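Hirvonen G2 two-finger gripper: review after a dropped-grip fault

Posted April 30, 2025

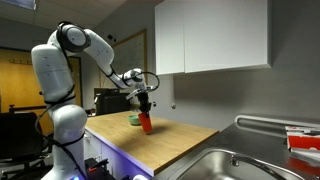
Trilwood's support desk, when I first wrote to them, said the fault I was describing was almost always a cable problem and that I should reseat the connector before doing anything else. I did. It made no difference, but the advice wasn't bad, and I'll come back to the cable.

The G2 is a parallel gripper sold for light arms. I bought mine through Trilwood for $1429, with the standard fingers and the wrist adapter. It went onto the arm in our kitchen test space, where the work is picking up cups and bowls, moving them along the counter and setting them down near the sink. Plastic cups are a fair test for a gripper. They flex, they're slippery when wet, and too much force leaves them out of shape.

Setup

Mounting took an afternoon. The adapter bolts line up properly and the manual gives torque figures, which the older Zema unit I used before did not. The driver found the gripper on the first try. Calibration is a single routine that opens and closes the fingers and stores the end positions.

Force control is good. At the lowest setting it holds a thin cup without denting it, and the fingers close quietly. If the review stopped at the first two weeks I would have nothing much to complain about.

The fault

In March the gripper began letting go in the middle of a move. The arm would lift a cup, start its travel and the fingers would open to full width. The arm carried on to the sink with nothing in hand and went through the motion of placing it. No error came up on the controller. The status page still said the object was held.

I ran 100 picks with the same cup and the same path to get a clean number. It dropped the cup on 4 of them. That may not sound like many, but all 4 happened while the wrist was turning, and none while the arm was going straight up or down.

A plastic cup on a countertop is no great loss. A glass or a full mug would be another matter, and so would anything dropped near a person's hands. I stopped using anything breakable that same day and kept people back from the counter while the arm was running.

What was behind it

Reseating the connector did nothing, as I said. Swapping the gripper cable for a spare did nothing either. What did show something was logging the supply voltage at the wrist. It dipped briefly when the wrist turned quickly, and the gripper restarted. On restart it opens the fingers by default, then reports the last state it had stored. So the status page was telling me about a grip that no longer existed.

The dip came from the Bidier power splitter I had put in line, so part of this is my doing. With the splitter out and the gripper on its own supply, I repeated the full run and had no drops.

I still mark the G2 down for it. A gripper that loses power for a moment should stay where it is when it comes back, or at least raise a fault. Opening by default is a poor choice for anything that carries a load. The setting can be changed, but it's in the service menu under "initial position" and the manual doesn't mention it in the safety section. Trilwood confirmed the default and said they had passed my log on to Hirvonen. I've had no reply from Hirvonen so far.

If you own one

Change the initial position setting to "hold" before you pick up anything you care about. Don't rely on the held status by itself – read the finger width as well, and stop the arm if it jumps. Keep the gripper on its own supply.

Verdict

Good fingers, good force control and a clear manual for the mechanical side. The power-up behaviour is unsafe as shipped and the status reporting is wrong after a restart. I'm keeping mine with the setting changed. I wouldn't put a second one on an arm that works beside people until the firmware is fixed.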